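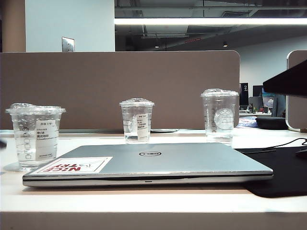 Search talks, slides, people

Fedthorpe robotics evening – speaker notes
Talk: "It Did What the Queue Said"

Wait for the door to close. Say hello. Check the clicker before blaming the clicker.

Start with the number. The arm had done 2,753 moves without a complaint when it decided to finish one we had cancelled. I was quite proud of 2,753. I had told people about it, which in hindsight was the first warning sign.

What happened, in order (go slowly, last time I rushed it):

Tabletop job, slow speed. I pressed pause because the path looked a bit low. Had a think, typed a new path, pressed resume. The Hladun controller threw away the new path, kept the old one, and ran it at full speed. It travelled for nearly 6 seconds before I got to the red button. My hand had been on my tea.

Nothing was hit. Pause here, people like that bit.
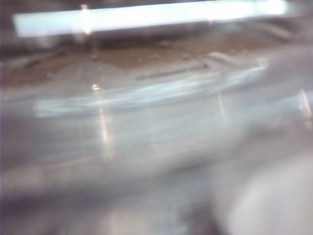
The speed limit lived in the wrong place. We had attached it to each job, and pausing closed the job, so the leftover move came back with no limit on it at all. The vision check should have caught this, and I had leaned on it far too hard in the risk sheet. Point at the screen: at the wrist, a fast move gives you a pale bar of light, a brown band and a big see-through something with a shine along its edge. Ask the room what the something is. Then ask how they'd feel about software being 94 per cent sure. Ours had a confidence score and no blur test, so it went on being confident.

(If anyone asks: yes, we now throw away blurred pictures. Yes, it should have been there from the start. Move on.)

What we changed:

Resume no longer resumes. It empties the queue and asks for a fresh path.
The speed limit sits in the controller and stays there, whatever the job thinks.
Too many blurred pictures in a row and the arm stops and sulks until somebody clears it by hand.
The stop button moved to the side of the desk where my hand is. The tea has been moved to the windowsill.
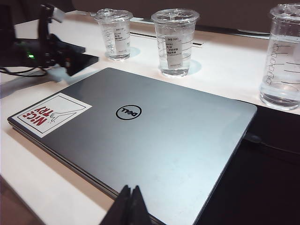

The sulking was unpopular for a week or so. It stopped for reflections, it stopped for a change in the lights, and once it stopped while already stopped, and logged both. We tuned it a little in January and I'd still take the false alarms.

Mention the report to Hladun. Be fair: their manual does say that pause closes the job. It says so in a footnote to a table about connectors, and I have now read it several times.

Still open: we have never made the fault happen again on the old settings. I don't love that. If anyone in the room has seen a cancelled move come back, I want to hear about it before the break.

Questions. Ten minutes, less if the sandwiches arrive.

This site uses cookies to remember your settings. Accept all | Manage choices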